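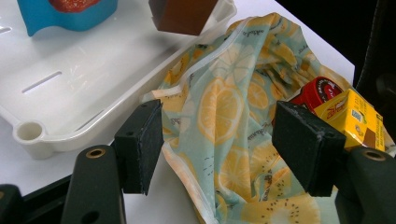 Citrus-print fabric bag on a white tabletop.

Journal > Household > Shopping and Storage

Reusable Bags and the Weekly Shop: A Review of One Household's Practice

Jul 25, 2026

It has been the policy of this household for a number of years to carry its own bags to the shops. The policy was adopted without much discussion, and until this spring it had never been examined. In March I undertook to review it. The findings are set out in this entry for those readers who have asked how the matter is handled here.

The review began with the hall cupboard. Bags had been entering the cupboard at a steady rate and leaving it seldom. A number had been received as gifts. Others had been purchased at the register on days when the existing stock had been left at home. The register purchase is, in my view, the chief weakness of any reusable bag arrangement. A person who buys a new bag each time the old ones are forgotten has adopted a heavier form of the disposable bag at a higher price.

All bags were removed from the cupboard and sorted by use. Heavy canvas was set aside for cans, jars and potatoes. Lighter cloth was assigned to bread, greens and fruit. The insulated bags were reserved for chilled goods and have since been kept flat behind the door. Any bag with a failed seam was placed in a separate pile for repair, and any bag that could not be repaired was cut up for dusting cloths.

Repairs were carried out over two evenings. The most common fault was at the point where the handle meets the body. A square of stitching with a cross through it, worked in strong thread, has held well on every bag so treated. Ms. Sofia Lazaridis, who taught me this method, recommends waxed thread for canvas and ordinary polyester thread for thinner cloth. I have followed her advice in both respects and have no changes to propose.

Washing was the second subject of the review. It was found that no schedule existed. A bag that has carried raw meat should be washed before it is used again, and it is preferable that such a bag be used for nothing else. Bags used for loose vegetables collect soil in the corners and should be turned inside out and shaken outdoors before they go into the machine. Cotton is washed warm in this household and dried on the line. Thin printed cloth is washed cool and taken out promptly. Insulated bags are wiped by hand with soap and water and left open overnight.

The third subject was the return of the bags to the place from which they will next be taken. The previous arrangement relied on memory and did not perform well. Under the present arrangement, the bags are emptied, folded and hung on the hook beside the front door before the groceries are put away. The order is important. When the groceries are dealt with first, the bags remain on the kitchen counter until evening and are then moved to a chair.

Some remarks on local shops may be of use to residents. Catetti, on the lower end of the high street, will weigh produce in a customer's own cloth bag and deduct the weight of the bag if asked. Ó Dubhghaill continues to sell flour and oats from the bin and has no objection to clean containers. At Tunero the self-service scales do not always settle when a heavy bag is placed on them, and it is advisable to go to a staffed register.

One matter was left unresolved. A household of this size requires fewer bags than it owns, and I have not yet settled on a suitable destination for the surplus. The charity shop has declined further bags for the present. Mrs. Dymphna Daly has suggested that they be left at the library for borrowers who arrive without one, and an inquiry has been made. A reply is awaited.

The next entry will address glass jars, and in particular the removal of labels.

Comments

M. Foltau
The hook by the door is the part that worked for us as well. We put ours at a height the children can reach and now they fight over who carries the bags in.

pegandline
Do you find the cool wash gets onion smell out? I have one mesh bag that has never recovered.

Author
In reply to pegandline: A soak in water with a little baking soda before the cool wash has been satisfactory here. Line drying in full sun is also recommended.

Dymphna Daly
The library said yes this morning. They would like them washed first, please, and no insulated ones.

R.
Looking forward to the jars. The labels on the honey I buy will not come off with anything.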